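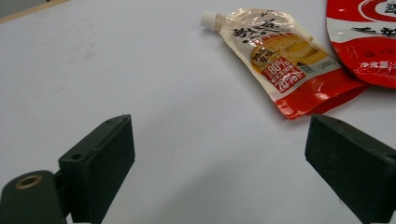
What is a repair café, and do I have to know anything to come along?
It's a place where you bring something broken and mend it alongside somebody who has done it before, and you can turn up knowing nothing at all.

FOR IMMEDIATE RELEASE

Pleter Repair Café moves into bigger rooms in Flindondale this May

I've been running the Pleter Repair Café for long enough to remember when it was me, a kettle and a borrowed extension lead, so forgive me if I sound a bit giddy about this. We're moving! From May we'll be in the old Schwerdtfeger shoe shop on the high street in Flindondale, with 80 seats, proper heating and (my favourite bit) a door wide enough to get a pushchair through without taking a wheel off first.

The old hall was lovely but we'd outgrown it. Last year we mended 650 things, mostly toasters, lamps, zips and those little radios people keep on the kitchen windowsill. There was a rocking horse too, which took three sessions and most of my patience. This year I'd like us to get to 1000, and with the extra space I think we've got a decent chance.

Sessions will run from 10am until 3pm, twice a month. We'll have 12 menders at each one, covering electricals, sewing, bikes, clocks and small bits of furniture. Mending is free. There's a jar by the door if you'd like to put something in it, and the money goes on fuses, thread, glue and biscuits.

A few things to know before you set off. Please bring the plug or charger as well as the thing itself, as I can't tell you how many cordless drills have arrived without one. Clothes should be washed first. We can't take microwaves or anything that runs on gas, and if you need two people to carry it, drop us a line before you lift it. You don't need to book, but mornings get busy and the queue is usually shorter after lunch.

We're also starting a sewing hour for beginners, from 1pm at every session. You'll learn to sew on a button, take up a hem and put a patch on a knee, and you can use one of our machines or bring your own. Children are welcome if they've got a grown-up with them.

The rent for our first year is being paid by Distaten, the hardware shop two doors down, and I'm so grateful I could cry. They're lending us shelves as well, and they'll stay open a bit later on café days so you can nip in for a screw or a bit of flex.

We could still do with more menders, especially anyone who's good with clocks! You don't have to be an expert or come every time. Pop in at any session and ask for me at the front desk.

ENDS

Notes to editors: reporters are welcome at any session from 10am. Interviews can be arranged through the Pleter Repair Café, High Street, Flindondale.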